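Tarthorpe lab gives its two-handed planner away

A planning tool that lets a robot's two arms share one job has been released free of charge by the robotics group at Tarthorpe, and people who work on kitchen and warehouse machines are already pulling it apart with some glee.

The software is called Wikbridge. It takes recordings of people doing everyday tasks with a gripper in each hand, works out which hand was steadying and which was doing the work, and turns the result into a plan that a pair of robot arms can follow. The first release, out in March, comes with 946 recordings and the code used to label them.

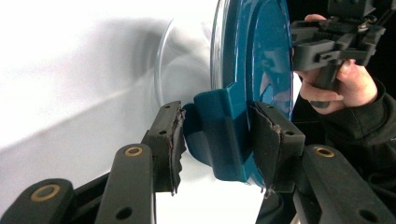
Photo: Tarthorpe Robotics Group

Lids have a whole folder to themselves, and it is the part the team seems proudest of. A lid is a lovely test for a planner. One arm has to hold on while the other pulls, twists or lifts, and if either changes its mind halfway the whole thing slides off across the worktop. Older tools tended to plan each arm on its own and then check for crashes afterwards. Wikbridge plans both at once, so the holding arm knows when the other is going to pull and can brace for it.

The group says the clever bit is the way it handles timing. Each recording is cut into short stretches, and every stretch gets a simple tag: free, touching, holding or pulling. The planner then looks for a path where the tags for both arms still make sense together. It takes 40 milliseconds to redo a plan when something slips, quick enough to run while the arms are moving.

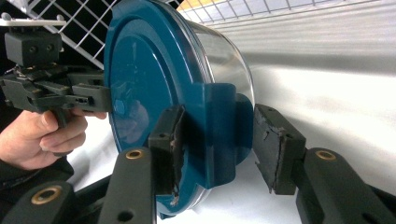

Contact points are where version two should make the biggest difference. The current release treats each fingertip as a single dot, which is fine for a box but a poor match for anything round. Take a tub on its side, with one gripper pushing on the face of the lid and the pads of another either side of the latching tab: the planner needs to know how much of each pad is bearing on the plastic, and which way the tub will roll if one of them lets go. The new model gives every pad a small patch of its own, and early builds are running well on a desktop machine.

Van Wyk, the firm that makes the arms used in the group's own tests, has written a driver for the release, and a second one for older arms is promised. There is also a very nice viewer – easily the best thing in the download for newcomers – that plays a recording and the finished plan side by side.

The software lab at Drandirport has set 355 of the recordings aside as a shared test set, so that different planners can be compared on the same tasks. Its first table of scores will go up on the Wikbridge project page, and entries are open to anyone with a working planner.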